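19 May 2024
By the author of Kitchen Table Notes

I had been looking forward to the open day at Drisau since my sister-in-law forwarded me the invitation, and I nearly missed it anyway on account of the parking. Anyway! I got in with 7 minutes to spare, got my sticker, and headed straight for the bed, which is where they show how folding gets taught. You hold a gripper in your hand and do the chore yourself, and the recordings go toward teaching a robot to do it.

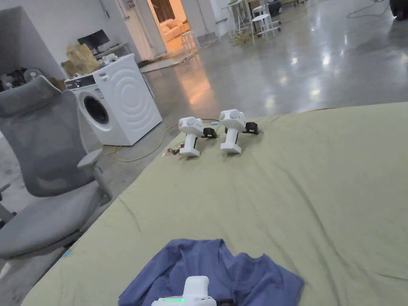
The shirt on the green sheet, with two more grippers standing by.

I fold laundry every day of my life, so I figured I'd be a natural. Oh my. With two stiff fingers in place of ten soft ones, you have to think about every pinch — where the hem is, how much cloth you've got, which way it wants to flop. The young woman running the demo told us they hope to have 200 hours of folding by July, and I have a new respect for every one of those hours. 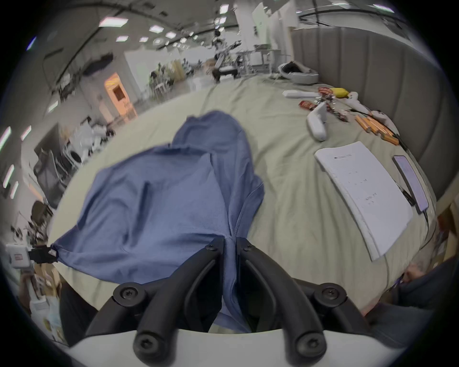

Blue cloth between the gripper's fingers.

She let us ask anything we liked, and a gentleman behind me asked so many questions about Lanero, their software, that I lost the thread and started thinking about lunch (there were little sandwiches, very good).

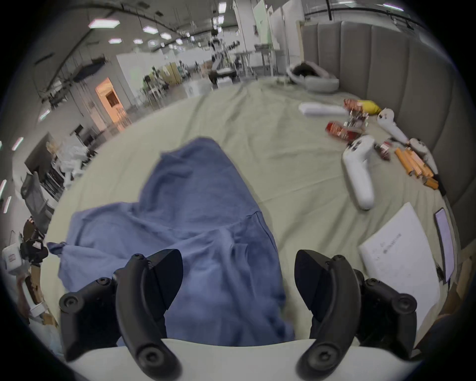 I did go back for a second turn after the sandwiches, and I stayed 40 minutes longer than I'd planned. My wrist was sore by the evening — the good kind of sore, like after rolling out pie dough. They're doing another open day in July, and I've already asked my sister-in-law to save me a seat in her car.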